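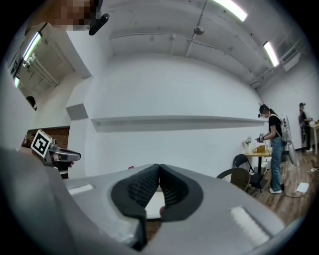 Grey housing and the black ribbed fingertips, closed.

6/23/23, bindery notebook

Atlas (the 1933 one from the Ositz school library) came out of the press first thing and the spine lining has held beautifully! No lifting at the head, a tiny bit of cockle near the tail that I think will go under weight. Very pleased. I was fairly sure on Wednesday that I'd put the paste on too thick.

Paste notes while I remember. One part wheat starch to five of water, soaked overnight, cooked slowly until it turned from milky to see-through, then left alone till it was properly cold. Sieved it twice through the horsehair sieve. The second sieving makes more difference than I ever expect, it comes out like hand cream. Thinned it in a bowl with the wide brush, adding water a spoonful at a time. For the lining I stopped at single cream. For the tissue mends I went on until it was nearly skimmed milk, and that was right for the thin Nyanda tissue and too wet for the heavier one. Must write this on the jar lids.

Don't use the paste from the blue tub, it has gone sour. Jhosep noticed before I did.

Sections: 43 of them, all sewn on tapes, and whoever did it in the first place knew their job. The thread has gone in the last 2 sections only, and there it has gone completely, so Africa and the index were just sitting in the cover like loose post. I've decided against pulling the whole book. The sewing elsewhere is tight and even and it would be a shame to lose it. Plan is to link the loose sections back on to the neighbouring one, catching the old tapes as I go, with the 18/3 linen, lightly waxed. Tried it on a dummy made of scrap and it opens flat. The 25/3 looked neater but I could snap it with my fingers.

Folds on the loose sections need guarding first. Cut the guards with the grain running head to tail. (I cut the first batch the wrong way and they curled up like bacon. Every single time!)

The maps are wonderful, by the way. I keep stopping to look. There's a double-page one of shipping routes with the lines printed so fine they almost hum, and somebody has pencilled a little train along the coast of Portugal. The train stays. I've cleaned round it with the smoke sponge and kept the rubber well away.

Tears: most of them are along the bottom edge where thumbs have been. Chamfered edges are easy, they just lie back together with a touch of paste and a strip of tissue on the reverse. The long one through the North Sea has a bit missing, so that'll need an infill. Toned three scraps with weak acrylic to get near the paper colour. The middle one is close in daylight and far too yellow under the lamp. Will try again by the window – less ochre, a dot of grey.

Cloth for the new spine is still a question. The Zurnex sample is a lovely green but stiff, and it cracked a little when I turned it over the board edge. The Dellix buckram is duller and behaves like a dream: turned in first go, no bubbles, corners sharp. If I dye the Dellix a shade darker it could sit very happily beside the old boards. Jhosep Usuga reckons the original was nearer brown than green anyway and he may be right. Lifted the pastedown at the inner joint to see some cloth that hadn't had the sun on it, and it's a sort of wet moss colour. So we are both wrong.

The old spine piece will go back on top with the title. Gold is rubbed but readable. I'm leaving it as it is.

Press: the left-hand screw is binding again at about half a turn from closed. Oiled it, wiped it, no better. Packing out that side with card for now. Please don't force it.

Paper order: 700 sheets of the machine-made for the January class, and blotters, we are right down to the stained ones. Ask whether they'll cut to size this time.

Still to do on the atlas:
guards on the loose sections
link sewing
North Sea infill
dye test on the buckram, three strengths, left to dry overnight before judging
new endpapers, keeping the old bookplate
ask the school if they want a box

Text block is back between boards with the light weight on top. Change the blotters at four.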